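4.3 The small open bin and its neighbours

The lidded boxes discussed in 4.2 failed in the way lidded boxes usually do. People put things on top of them. Once a lid has a stapler on it, it has become a shelf, and whatever lives underneath goes into a kind of retirement. We therefore turned to containers with no lid at all, and in particular to the small shallow sort, which has few admirers and sells in enormous quantities.

Our interest was in how such a bin behaves on a worktop that is in use. The catalogues are not much help. Skokier lists its trays under "organisation" and Benside under "calm", and neither says what a person should put in them. Sandhu, to its credit, prints a depth. Lapointe kept a bench diary through February in which every object put into or taken out of an open bin was written down at the time, a task she has asked us to describe as voluntary. The diary runs to 223 entries. It is the main source for what follows.

The first finding is that walls matter more than floor area. A bin with thin, low walls is treated by most people as part of the table with a border round it. They drop things in from above without looking and they fish things out by feel. Where the walls were higher, our participants tipped the bin towards them to see inside, and quite often went on tipping. Several of the longer entries in the diary concern the floor.

The second finding concerns what stands nearby. A bin is rarely alone, and its neighbours decide which side of it gets used. Tall or blocky things behind it act as a backstop, and people place the bin against them even when there is plenty of room elsewhere. Flat-topped things beside it are more of a nuisance. A flat top at a convenient height is an invitation, and objects on their way to the bin were regularly put down there "for now". Campbell, who coded the diary, began with a category called Temporary and had to rename it when the contents did not move for the rest of the month.

The arrangement in Figure 4 has both kinds of neighbour. The bin is white and stands on a dark tabletop, which suits it: a pale rim on a dark surface can be found at a glance, whereas our own white-on-white pilot produced a good deal of patting about. The square black-and-white markers on its outside take up no room inside, a courtesy not always extended by the labels in 4.1, which curled inwards and caught on everything.

The third finding is a disappointment to the first author. We had expected bins to fill steadily and be emptied when full. In the diary they filled quickly to a shallow layer, stayed there, and then acquired one large unsuitable object that made the bin look full whether it was or not. After that nothing small went in. The unsuitable object was, on different occasions, a roll of tape, a mug and the bench diary itself. We call this capping, having rejected a number of less polite terms. It did not happen with the narrow Osico trays, into which a mug will not go, although one participant tried hard enough to deserve a mention.

What can be recommended is modest. Keep the walls low and choose a colour that differs from the table. Put something solid behind the bin if it tends to wander. Keep flat-topped objects out of easy reach, or accept that they are storage too — they will be, with or without permission.

Figure 4. Small open bin in use on a dark tabletop, with a white block-shaped object behind it and, to the right, a dark box with a flat white top.

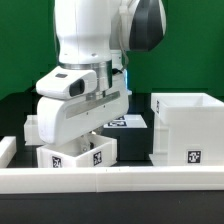 Related items

Drawer dividers and the people who remove them
Lapointe and Campbell: Notes towards a theory of the spare key dish
Why the second hook is always empty
Labels that curl: a short survey of adhesives on low-walled trays
Erratum to "Lids as shelves" (15 December 2018)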